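Preguntas frecuentes
Lavandería y arreglos Jelon, Kaltholm

Actualizado el 16 de febrero de 2019

¿Cómo puedo dejar mi ropa?
Puede traerla al local o pedir la recogida por teléfono. La recogida cuesta 10 euros y el mismo precio vale para la entrega.

¿Cuánto tiempo tarda un pedido?
Normalmente dos días. En julio tenemos muchas cortinas y manteles de los hoteles, y entonces pedimos cuatro días.

¿Aceptan prendas delicadas?
Sí, pero por favor avise antes. La seda y los bordados los revisa Anum Khattak personalmente, y ella le dirá si es posible lavarlos a mano.

¿Los colores fuertes se lavan separados?
Siempre. Si una prenda es nueva y todavía suelta color, le rogamos que lo escriba en la nota del pedido.

¿Qué pasa si falta una prenda?
Escriba a Asif Mengal dentro de 19 días, con el número de su recibo. Para prendas perdidas pagamos hasta 600 euros por pedido.

¿Hacen también arreglos?
Hacemos dobladillos, botones y cremalleras. Abrigos de piel no aceptamos.

¿Dónde están?
En la calle Dellallow 329, la entrada es por el patio.

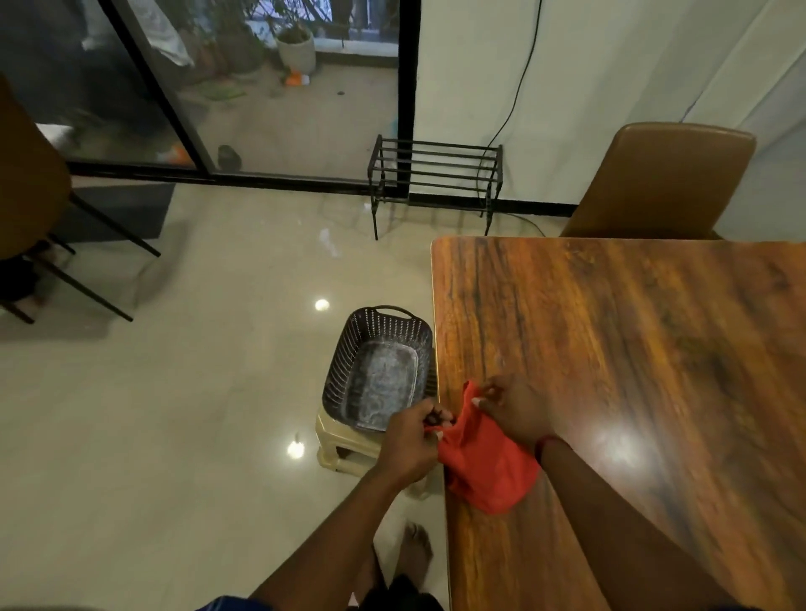
Si viene en coche, puede parar en el patio durante quince minutos sin pagar.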